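Ureo Player Guide > Creatures > Mounts > Taming a River Elk

February | Posted by Feven Tefera

4. Walk to the reed beds north of Stivolen after dusk. River elk won't spawn in daylight or on frozen water.

5. Put your weapon away and crouch. Hold out marsh apples until the loyalty bar turns grey, then wait. Most elk need 11 apples, and a wary one can take 14.

Note: Apples bought at Ondudau market work the same as ones you pick yourself.
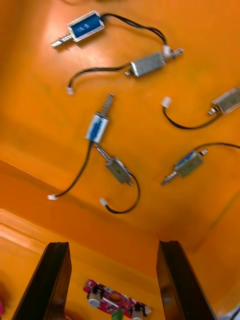
6. When the elk lowers its head, press Interact and choose a name. You can't change the colour of its coat later, so check it before you confirm.

7. Open the Stable tab and assign the elk to slot 2. Slot 1 is kept for your starter pony.

Caution: Don't ride into deep water until the elk reaches its second loyalty rank. It will throw you and swim back to the reeds, and you'll have to start again from step 4.

Filed under: Mounts & Companions, Wetlands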